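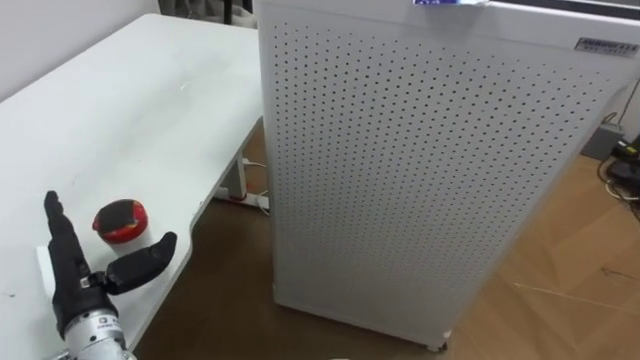
How often should the finger covers on a small two-finger gripper be changed?

Every three months if the arm works daily, and sooner if you can feel a shiny patch when you run your thumb along the inside of the finger.

Search this site Go

Slow Hands Are Good Hands
June 2, 2020
By the Zillus workshop desk

I gave you the short answer first because I know some of you only came for that, and you are welcome to it. The rest of this is for anyone with a cup of coffee and a little patience for an old opinion of mine. I think we spend far too much of our time on the software side of a desk arm and far too little on the last few inches of it, the part that touches things.

I have looked after small arms for 11 years now, first at Asdale and then here at Zillus, and when a cell starts dropping parts the first thing everybody reaches for is the program. They retune the grip force, they move the approach point over by a hair, they run it again. I did this myself for one whole miserable week at Hinberg (the coffee there was wonderful, at least!) on a cell that was missing one pick in every 11. In the end I wiped the fingers down with a damp cloth and it ran clean for the rest of the day. The covers had a film on them from the lids it had been handling. I had 151 lines of changes to take back out, and I took them out very quietly.

So my feeling is that the person who runs the cell ought to begin the morning with a cloth and a finger joint, before the screen is even turned on. With the power off, hold each finger near the tip and wiggle it gently side to side. You will learn very fast what normal play feels like on your own machine, and no number I could print would teach you as well. Look at the covers in good light. Check that both fingers open by the same amount, and if one lags behind, go and find the reason before you start any work, however small the lag is. Then do a few slow picks on something round. A little tin or jar is lovely for this, as it will turn or slide if the two sides aren't pulling evenly, where a square block will often forgive you and let you think all is well. Keep a block on hand too, of course, but trust the round one.

People tell me this is fussy, and that a good cell should look after itself. I understand the wish! We had a trainee program at our Lại shop last July and the question came up nearly every day. Still, I have never seen a machine notice its own worn rubber before a person could, and ten minutes at the desk costs less than an afternoon of guessing. The arms at Lại get their covers checked at the start of every shift, and the log is a plain notebook tied to the table with string. I'd like to see that notebook in more places.

I do have some sympathy for the other side. If you run a big line you can't have someone wiggling fingers at every station, and a proper schedule has to do the job. But most of us have one arm and one desk, and we can afford to know them well.

14 shares
3 comments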